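Chapter 5
Storing Grain After the Harvest

In this chapter you will learn why grain is lost in storage, how moisture and temperature work together, and how a small farm can plan its store before the harvest begins. 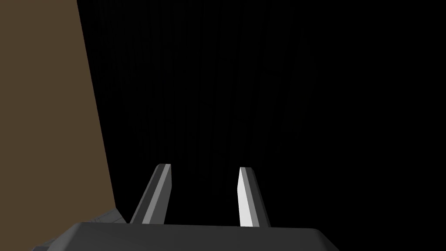
5.1 A loss that comes slowly

When a farmer loses a crop to hail, everybody in the village sees it the same day. Losses in storage are different. They come slowly, behind a closed door, and often the family discovers them only when the sacks are opened for sale or for cooking.

Consider the village of Gachanja, where most households grow maize on small plots. A household there puts 1,000 kilograms of shelled maize into its store in May. If weevils, mold and rats together destroy 240 kilograms before the next harvest, the family has lost almost one quarter of its work. The seed, the weeding and the carrying were already paid for, so this loss is more expensive than the same quantity lost in the field at the start of the season.

5.2 Grain is alive

A dry kernel looks like a small stone, but it is a living seed. It breathes very slowly, takes oxygen from the air and gives back heat, water and carbon dioxide. In dry and cool grain this breathing is so weak that we can ignore it. In damp grain it becomes strong. The heat cannot easily leave the middle of the heap, and a warm place is formed there, called a hot spot. Insects and molds grow faster in the warmth, they also breathe, and the heap becomes still warmer.

For this reason the moisture content of the grain is the first thing to check before storage. We define it as the weight of water divided by the total weight of the grain, written as a percentage. Section 5.4 explains how to measure it with an oven, and also with the simple salt and jar method.

5.3 Two kinds of store

The farmers of the Prekiritz valley keep their maize on the cob in narrow open cribs. The wind passes through and continues the drying, but insects can also enter. In Wiltance, where the season is shorter, the maize is dried first, then shelled and closed in metal bins. A tight bin keeps out rats – it also keeps in any water that was left in the grain.

Neither store is correct for every farm. The choice depends on the climate, on the price of materials, and on how many months the grain must last.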